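The Green Bangle

Thursday

Cempaka Pelupessy started the job at half past eight and went to make tea. When she came back it had stopped at clip 11 again.

The log said the same as it had the evening before. The tracker, Skollex, had followed the gripper without trouble. The planner, Melnyk, had asked for a list of objects on the bed and been given two. It had then worked out a plan to lift the first of them into the tin, found that the object was wider than the jaws could open, and quit.

"It thinks the red one and the green one are a single thing," she said.

Yvette Boychuk didn't look up. "They are touching."

"They're touching in every clip. People put bracelets down on top of each other."

"Then it'll be wrong in every clip."

Cempaka opened the mask viewer and turned the outlines on. The blue bracelet and the strands under it had been given one outline. The dark red beads and the bangle had been given another, and that one ran on into the pale beads at the end, as if the whole heap had been poured out of a mould. The confidence was high, and that bothered her more than the outline did. A low score would have sent the clip to a person.
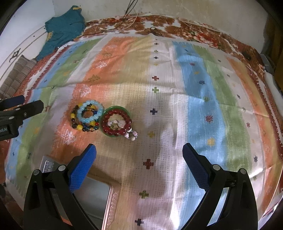 She wrote to Garnet Després, who ran the recordings, and asked whether the bracelets could be laid out separately next time. He rang her instead of writing back.

"We can do it," he said. "But you asked for things as people leave them. It's in your note from before Christmas."

"I know what I asked for."

"Do you want it changed or not?"

She looked at the note. It was hers, and it was quite clear. She told him to leave it as it was.

The rest of the morning went on the cloth. She had suspected the cloth from the start, with its stripes and its rows of little crosses, because small repeated marks had fooled Skollex once already. A tracker that sees a cross and then sees another cross may decide it has moved when it has stayed put, or the other way about. She took the path for clip 11 and laid it over the path from the second gripper's camera. They agreed to within a couple of millimetres all the way along. Whatever else was wrong, the software knew where the jaws were.

At lunch Zdeňka Beneš sat down opposite with a bowl of soup and asked what the trouble was. Zdeňka had written most of the grouping code four years ago, when Cimier was still two rooms over a bakery, and she listened with her spoon in the air.

"What's the merge distance set to?" she asked.

"I haven't touched it."

"Then it's set for crockery." She ate some soup. "We had a lot of plates."

Merge distance

It took the afternoon to find the number, which was in a file neither of them had expected, under a comment that only said "seems fine". Cempaka halved it and ran the clip again. Now the grouping code found the bangle. It also found nearly every bead on the bed and called each one an object, and Melnyk drew up a plan to fetch them one by one. The plan had so many steps that the viewer froze trying to show it.

"That would work," Yvette said. "Eventually."

"It would pick up one bead and the rest would come with it."

"So tell it about string."

She had meant it as a joke, but Cempaka wrote it down. Round things of nearly the same colour, in a row, close together, following a curve: treat them as joined. It was a short rule and she didn't like short rules, which always met something in the end that they hadn't been written for. She put it in anyway, behind a switch, and started the job over the whole set, all 2,560 frames of it, with the slow settings on.

Then there was the tin. Melnyk wanted the depth of anything it was to put something into, and the depth map for the tin was a mess. The shiny floor came back as a hole reaching down through the mattress, and the far inner side had a patch of noise on it like gravel. She could mask it by hand for one clip. She couldn't do that for 2,000.

Océane Sawatzky, who looked after the depth side, came over with her coat already on. She scrolled from one end of the clip to the other, then back to a frame where the tin was in plain view.

"Don't measure the inside," she said. "Measure the rim. Fit a rectangle to it with round corners and guess a floor from the height of the outer wall."

"And if the thing's deeper than it looks?"

"A tin on a bed isn't deeper than the distance to the bed."

Cempaka asked her to write that down before she caught her bus, and Océane did, standing up, on the back of a parking form.

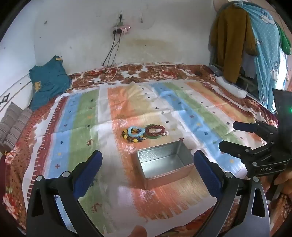 Friday

The job had finished in the night. Cempaka read the summary on her phone on the tram, and again at her desk to be sure of it.

Clip 11 had gone through. The list now had the bangle as an object of its own, with the red bracelet on top of it, and Melnyk had put the red one first in the order because it was in the way. The blue bracelet had come out separately too. The strands beneath it were still one lump – she thought that was fair, as she couldn't have said herself where one ended and another began.

The rim fit had held. Each planning step took 80 milliseconds, slower than Kornell had been promised, and she made a note to tell them before they noticed.

There was one new failure, in a clip from another house. The string rule had joined up a row of olives on a plate.

She sent the frame to Zdeňka without a message. The reply came a minute later: "Put the crockery number back for plates."

Cempaka hung up her coat, opened the file with the comment in it, deleted "seems fine" and began to type a longer one.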